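Home Posts Topics Contact
Search this site

Automation in the Staff Kitchen

17 Dec 2022

Since July, kitchen duty at Clerbridge has been shared between employees and a two-armed robot. The office serves around 600 cups a week, and cleaning up formerly fell to whoever stayed latest. 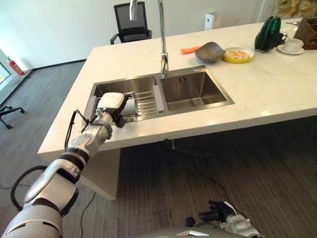

What Changes for Employees

No position has been removed. Stela Stoica, who manages the office, now sets the robot's tasks each morning and keeps the fault log. Staff are asked to leave the sink area clear.

Cups remain the hardest item to handle. 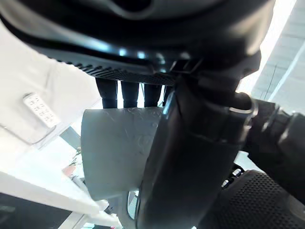
The duty roster has been shortened accordingly, and two colleagues have asked for training on the controls. I intend to join them.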